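4.3 Linen handling: from spread cloth to stored stack

Last updated: August

The linen task was included in the Vernside trials to test whether a policy trained on hand-held gripper data can finish a chore that people consider simple. Wiping a counter or loading a rack tolerates small position errors. Folding does not, and errors made in the first fold are carried into each later one. We therefore report the linen results separately from the rigid-object results in Section 4.2.

The training set contains 2,714 demonstrations recorded by nine operators using the Plindel hand-held gripper. We had planned for 3,000, but sessions with a gap in wrist tracking longer than half a second were dropped before training. Operators were told to work at a normal household pace and to correct mistakes as they would at home. Demonstrations containing a correction were kept and labeled. The policy was then run on a fixed two-arm station (Grulteo) with the same finger geometry.

Each trial is scored in four stages: grasp, fold, lift, and place. A grasp counts as successful if the fingers close on the layers named in the trial sheet and on no others. A fold counts if the free edge lands within 3 cm of its target. The lift stage ends when the full stack is clear of the work surface, and placement is scored by the outline of the stack on the shelf. No credit is given for a later stage if an earlier one failed.

Of 591 robot trials, most failures occurred at the grasp and lift stages. The policy was reliable when the cloth had a single clear edge and a plain ground. Performance dropped when several printed cloths were handled together, and the loss was largest where a border pattern met a seam. In 91 trials the fingers closed on one layer too many and the upper cloth was dragged out of alignment. The opposite error, in which the lowest layer was left behind, was less common but harder to recover from. Angelovski reviewed the logs of both groups and found that the commanded finger opening was nearly the same in each. The difference lay in approach angle.

Figure 4 shows the hand-held gripper at the cloth.

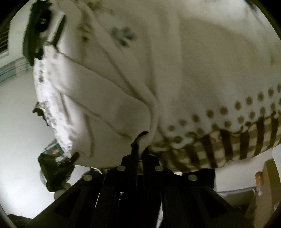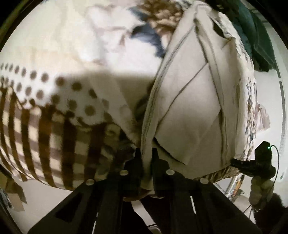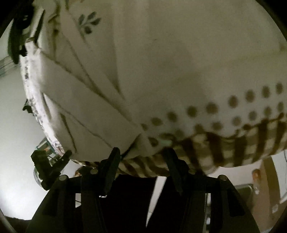 Figure 4. Grasps on patterned household cloth, wide-angle view from the gripper. Dotted and checked prints appear in all three views.

Two properties of the material account for much of the remaining error. First, a printed line and a folded edge can produce similar contrast at the resolution used for training. Second, a stack held from one side sags under its own weight, so that the layer order at the fingers differs from the order at the far edge. The baseline of Xiao, which plans from a single overhead view, does not model this sag and was not able to complete the lift stage with more than two layers.

Leka repeated a subset of the trials with a slower closing speed. The rate of extra-layer grasps fell, but the mean time per fold rose to roughly four times that of a human operator. For a household user this is likely to be acceptable only if the machine works unattended, and the present system still needs a person nearby to reset the stack after a failed lift. We do not consider the linen task solved. Tests with unprinted cloth of the same weight are described in Section 4.4.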